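Home | Ask | Kitchen & Pantry | Tags | Members | Log in

Lids on spice and yeast jars get powder on top and go sticky. How do you clean and store them?

Asked by Ovidiu Cozma, Hutley — 19 November 2022 — viewed 1,087 times
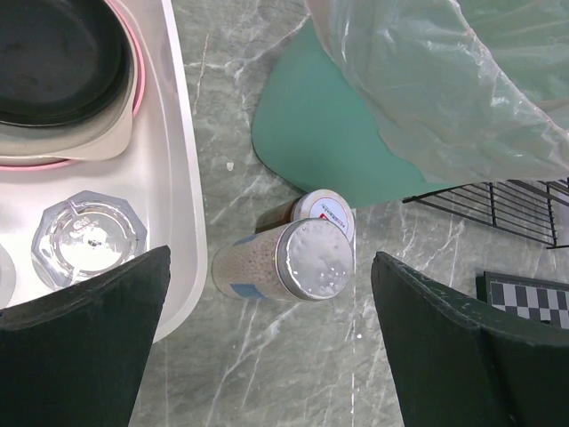

I am reorganising my pantry since October and I have a problem with the small round jars. I keep granules in them, for example stock and dry yeast, and I mark the jars with coloured tape because I refill them from bigger bags. After some weeks the metal lids collect powder on the top. If I wipe with a damp cloth it makes a paste, and the paste goes into the groove of the lid. Then the lid does not close properly.

My second question is about laying them down. My drawer is too low for standing jars, so they must lie on the side. Is this bad for the contents? The benchtop is marble pattern and I don't want to scratch it while I do this job.

2 answers

Answer from Zorkby — accepted

Dry first, damp after. This is the whole secret in my kitchen. Take a clean pastry brush and brush the lid over the sink while it is still closed on the jar. Only when no powder is left, unscrew it and wash it in warm water with a drop of detergent. For the groove I use an old toothbrush. Let the lid dry overnight, upside down on a tea towel. A lid which is a little bit wet will make lumps in stock or yeast, and you will have to throw it out.

Lying on the side is fine if the lid is tight. Turn the jar once over the sink and see if something falls. I put a strip of non-slip mat in the drawer, otherwise they roll to the back each time I open it. Write the name and the date on the tape, and put the tape where you can read it when the jar is lying.

For the benchtop, put a folded towel under your work. Grains under a metal lid can scratch some surfaces.

Answer from Habte

I just throw the lids in the dishwasher. Some got rust after 4 or 5 washes but they were cheap.

Comments

Govport: The dishwasher also killed the seal in mine — I would not do it.

Ovidiu Cozma: Thank you both. The brush works well, I had one in the drawer already. I will buy the mat on the weekend.

Habte: Fair enough about the seal. Mine have no seal.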